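I've now had the Gritau practice simulator on my laptop since August, and since three people have asked me whether it's worth paying for, I'm putting it all in one place. It's a program for learning to work a two-armed robot without owning one, which suits me, because I don't own one and my spare room wouldn't take it anyway.

You get 20 tasks with the basic licence and can buy more in packs. I went for the household pack straight away (of course I did) and started on the pump bottle exercise, which I fully expected to finish before my tea went cold. Well! You're mostly working from the close-up view, with two black fingers at the bottom of the screen and the white pump top lying sideways between you and the wall, its spout hanging down. Everything is about how you line up the fingers, and I was at it until gone eleven at night.

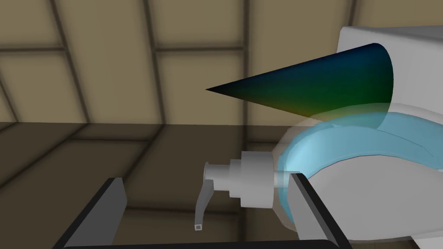

Screenshot: Sigita Zariņš, Gritau household pack

I do like how clean the close view is. The shapes are simple, the bottle parts have proper steps and shading on them so you can judge the angle, and the plain brown walls don't fight for your attention. What I'm less keen on is the see-through stuff. There's a big coloured cone and a pale blue ring, both laid right over the bit I'm trying to look at, and the manual gives them one line between them. I'd love a single key to switch them off. I wrote to support and got a friendly reply, but no key so far.

Controls next. I tried it with a Fomus hand controller and with the ordinary keyboard, and please don't bother with the keyboard. You can do it, but it's like buttering toast with a ruler. With the controller I had both arms moving fairly sensibly after 30 goes, and by 100 I was quite smug.
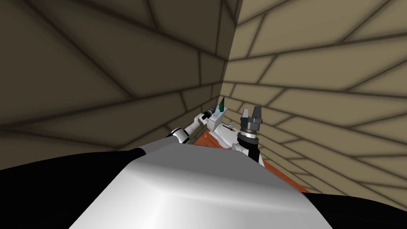
Then you switch to the wide view and feel clumsy all over again. The robot's own white body takes up most of the bottom of the screen, and the little table with your bits and pieces on it is tucked right up in the corner of the room, so the things you want to pick up look tiny. I can see why they've done it (you're meant to get used to the machine's own size) but a zoom would be lovely. The brick pattern on the walls also stretches a lot towards the edges, and I had to look away after a long session.

As for price, I paid 3,030 kroner for the licence and the pack together. The Mikkelsen one is cheaper but only gives you one arm, and Hornano wanted a yearly fee, so I was out. For two arms and a tidy, steady program that hasn't crashed on me once, I'm happy with what I spent – just get the controller at the same time, and try the free demo first if your laptop is as old as mine.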